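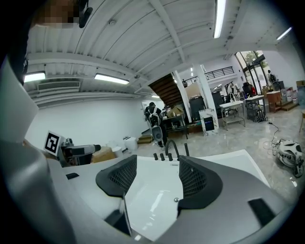
A big indoor workspace.

Why do big rooms echo?

Sound is made when something shakes. The shaking pushes on the air, and the push travels outwards in waves. In air, sound covers more than 300 metres every second.

When a sound wave reaches a wall, some of it goes into the wall and some of it bounces back. If the wall is far away, the bounce takes longer to reach you. You hear your own voice a second time. We call that an echo.

In your bedroom the walls are close, so the bounces come back too quickly for your ears to tell them apart. A bedroom is also full of soft things. Curtains, carpet and doonas soak up sound. Concrete, glass and metal send most of it back.

In a very big room you might clap once and hear a long, fading noise. This is lots of small bounces arriving one after another from the floor, the roof and every wall. The proper word for it is reverberation.

The old wool store at Grodinmont is a good place to hear it. The main hall has a bare concrete floor and a tin roof, and a clap near the door goes on for 3 seconds. In June the hall was used for a school concert, and felt panels were hung along the back wall so people could follow the words of the songs.

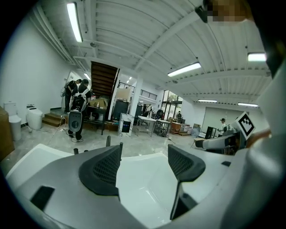

Kiri wrote in to ask whether an empty room is always louder than a full one. Usually it is, if the same sound is made in both. People and their clothes soak up sound, so a hall full of people echoes less than the same hall with no one in it.

Try it yourself

Stand in the bathroom and say your name in a normal voice. Now hang up 3 thick towels, shut the door and say it again. Listen for the end of the word. Does it stop sooner?

Next, try the same thing outside on grass, well away from any buildings. There is very little for the sound to bounce off, so your voice may seem small.

Words to know

Echo: a sound you hear again after it bounces off something.
Reverberation: many bounces that run together.
Absorb: to soak up.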